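Acta de la reunión de coordinación de almacén y envasado
Prulladus - sala 202, junio

Asistentes: Lorna Enriquez (preside), Booker Kapoor, Ansel Doucet, Lovely Dimaculangan.
Excusa su ausencia: Jayson Lagman.

1. Acta anterior
Se aprueba sin cambios.

2. Paquetes azules y amarillos
Ansel Doucet presenta el estado del envoltorio azul y amarillo del pedido Ambrosio. Quedan 3.244 unidades en almacén. Lovely Dimaculangan pide que la revisión se haga siempre sobre la mesa de metal gris y no en las estanterías, donde hay poca luz. 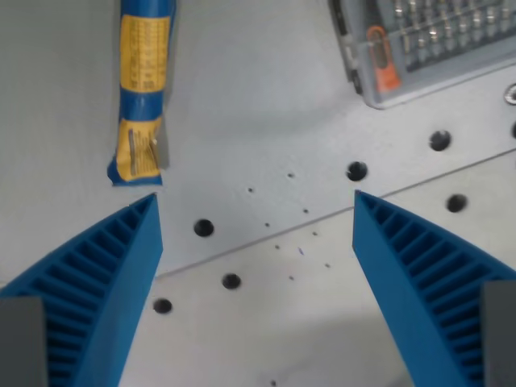 Paquete azul y amarillo sobre la placa de metal gris.

Booker Kapoor pregunta si los agujeros redondos de la placa son un problema para los paquetes pequeños. Se acuerda dejar la placa como está y apoyar cada paquete entre agujero y agujero.

3. Etiquetas
Lorna Enriquez recuerda que Enus ha pedido que las etiquetas lleguen lisas y legibles. Los paquetes enrollados se revisarán de pie, con la parte amarilla a la vista, 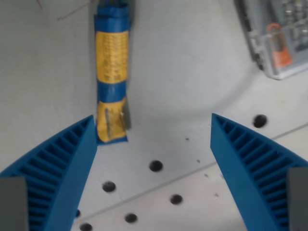

y se apartarán los que tengan la etiqueta arrugada o el envoltorio abierto. Los apartados van a la caja de devoluciones - no a la de reciclaje, como se hizo en mayo. Ansel Doucet preparará una hoja para anotarlos.

4. Proveedor
Nuteck ofrece un envoltorio más grueso. Booker Kapoor pedirá cinco rollos de muestra antes de decidir. Lovely Dimaculangan prefiere esperar a que se gaste el material actual. Queda pendiente.

5. Ruegos y preguntas
Se solicita otra escoba para la zona de envasado. Jayson Lagman había pedido por escrito cambiar el turno de limpieza; se tratará cuando esté presente.

Se levanta la sesión a las 17:40.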